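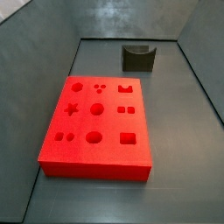

About Korletey

Korletey makes foam shape sorters, inset trays and fitted storage blocks for early learning centres, kindergartens and occupational therapy rooms. We work from a single workshop in Sillthorpe and sell directly to centres and families across the country.

The business was started by Kwadwo Boateng, who had spent 8 years cutting foam inserts for instrument cases at Tarkex. A friend who ran a family day care asked him for a sorter that was quieter than the hard plastic ones and wouldn't hurt if it landed on a foot. He cut the first one from case offcuts in his garage. Other educators saw it and ordered their own, and by the following January there was enough work to rent a proper space.

Chrysanthi Stergiou joined as our second partner. She is a trained preschool teacher and looks after the designs, the colours and all our dealings with centres. If you ring with a question about which block suits which age group, you will probably speak to her.

What we make

Our main product is the nine-position block. It is a thick slab of foam with the shapes set out three by three in the top. Some positions take a single piece, such as the star, the hexagon, the square, the oval and the large circle. Others have small holes grouped in twos or threes, so the child has to line up more than one part before the piece will go in. There is also a rectangular slot with a curved notch in one side. Most children leave that one until last.

We settled on this layout after trying a good many others. An early version had every shape the same size and the children got bored with it. Chrysanthi suggested mixing large, simple recesses with the small paired holes, and the centres testing it for us asked to keep their samples.

The blocks come in red as standard. We can do other colours for orders of 7 or more, but please allow extra time while we get the sheet in.

We also make:

Flat inset trays for younger children
Storage blocks for scissors, brushes and glue sticks
Replacement pieces for any block we have sold
Custom blocks, drawn up from your own shapes

How we work

Each block is drawn, cut, checked and packed in Sillthorpe. Every recess is tried with its matching piece before it leaves. If the fit is too tight we recut it, and if it is too loose the block goes in the seconds bin. Seconds are sold at a reduced price from the workshop door.

Our foam sheet comes from Cileck, who have supplied us from the beginning. Offcuts are bagged and given to local schools for craft.

Where we are now

We supply 97 centres and have a cutting run of 500 blocks planned for this year. The workshop will be closed on 3rd April for stocktake. Orders placed online that day will be packed when we reopen.

Visits

Educators and therapists are welcome to come in and try the blocks before ordering. Please call ahead so we can clear a bench. Parking is at the rear, off the laneway.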